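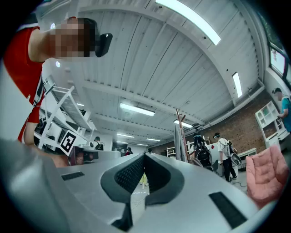

Rukhsana Afridi wrote to ask why a bus that left the depot at 11:50 at night should be filed under the next day by the time it reaches the hospital, and whether this could be fixed before she tried to count late buses again. It is fixed. See "Times after midnight" below, and please read that part first if you used an earlier copy of the files.

Womar

Womar is a set of bus timetables for the town of Drellmont, typed up from the printed leaflets that the two bus companies gave out on board and at the depot. It covers 12 routes. There are no passenger numbers in it, no fares, and no record of whether any bus ran on time. It says what the leaflets said.

Current release: 2019-11-25

What is in the folder

leaflets.csv - one row for each leaflet
trips.csv - one row for each printed trip
calls.csv - one row for each time printed against a stop
stops.csv - one row for each stop, with every name it has gone by
notes.csv - footnotes and symbols from the leaflets, typed out in full
changes.txt - what was corrected and why

All files are plain text in UTF-8, separated by commas, with a header row. Empty cells mean that nothing was printed. They never mean zero.

Where the leaflets came from

There are 600 leaflets. Most belonged to a box that the Trudeck depot cleared out when its counter closed. The rest were lent by people in town, scanned or typed from, and given back. Leaflets from Yap, the smaller company, are thinner on the ground, and for the two routes it ran up to the quarry there are gaps of more than a year between one leaflet and the next.

A leaflet was included if it had a route number and a start date that could be read. Posters, stop flags and the fold-out town map were left out, even where they carried times, as they were often printed from an older version of the same table and never replaced.

Columns in leaflets.csv

leaflet_id - letter T or Y for the company, then a number
route - as printed, so 4 and 4A are separate routes
valid_from - the first day the timetable applied
valid_to - the last day, if printed
valid_to_guess - the day before the next leaflet for that route began
condition - good, worn or part missing
typed_by - initials
checked_by - initials of a second person, or empty

Use valid_to where you have it. The guess is only as good as the run of leaflets for that route, and for Yap it is not very good. In one case the guess stretches a May timetable over a whole winter, which can't be right, but the leaflet in between hasn't turned up.

Columns in calls.csv

trip_id - links to trips.csv
seq - order of the stop within the trip
stop_id - links to stops.csv
time_printed - exactly as on the leaflet
time_clock - the same time in 24-hour form
day_offset - 0 or 1, explained below
pickup - both, board only, or set down only
note_id - links to notes.csv, if there was a symbol

Trudeck printed its times with a dot between hours and minutes until it changed printers, and with no mark at all afterward. Yap used a 12-hour clock throughout, with afternoon times in bold. Bold is easy to lose on a worn leaflet. Where the typist wasn't sure, time_printed has a question mark after it and time_clock follows from the stops on either side.

Times after midnight

In earlier releases each call was given the date on which it fell. A single trip could therefore be split over two days, and anyone counting trips per day got one too many for the last bus and one too few for the first. Now every call belongs to the day on which its trip began. A call at ten past midnight on a trip that started the evening before has time_clock 00:10 and day_offset 1. The printed time hasn't been touched.

Only routes 2, 4 and 9 are affected. If you never used those, your old counts stand.

Stops and their names

Stop names were the slowest part of the work. Of the stops in the set, 43 changed name at least once, some of them back again. The stop outside the old dairy is Dairy Lane, Dairy, Lane End and Health Center on different leaflets, and for one summer it was two of those on the same leaflet, depending on the direction. All four names lead to the same stop_id.

A stop got a new stop_id only when it moved to another street. Moving across the road or up to the next corner didn't count. This was a choice, and it won't suit every use. If you are measuring walking distance, check the column moved_note in stops.csv before relying on the location. Locations are given to the nearest street corner and were placed by hand on a current street map, so stops on streets that no longer exist have none.

Days of operation

The leaflets used a number of day labels, and these are kept as printed in the column days_printed in trips.csv. A second column, days_group, reduces them to weekday, weekend, school day and holiday. School day trips are also weekday trips, but they appear only once in the file, under school day. Add the two groups together if you want the service on a normal weekday in term time.

Holiday service was mostly printed as a sentence ("service as on page 3, first bus 9.30") and has not been turned into trips. The sentence is in notes.csv.

Filled-in times

On some Trudeck leaflets a block of the table was replaced by the words "then every 15 minutes until" and a final time. These trips have been written out one by one so that they can be counted, and have the value yes in the column filled. The minutes past the hour were taken from the last full column before the gap. Leave these rows out if you want only what was set in type.

Known problems

Leaflets marked part missing are included as far as they can be read. Their trips may stop halfway along the route.

Route 7 ran as a loop. Its first and last stop are the same place, and the leaflets don't agree on whether to print it twice. We have not evened this out.

Two Yap leaflets for route 11 have the same start date and different times. Both are in. One was probably a correction to the other, and we don't know which way round.

Not every leaflet has been checked by a second person. Where checked_by is empty, expect the odd swapped digit. Times that run backward within a trip were all looked up again and corrected, unless the leaflet itself was wrong, in which case the note says "as printed".

What it can be used for

People have used earlier copies to look at when evening service was cut, to draw old route maps for the school, and to settle which bus somebody's aunt must have taken. It should not be used to work out how long a journey took in practice. The running times between stops stayed the same for years on some routes while the roads changed a great deal.

Corrections and loans

Send corrections with the leaflet_id and the row as it should read. Scans are welcome if both sides are included. Yap leaflets for the quarry routes are the ones most needed, in any condition.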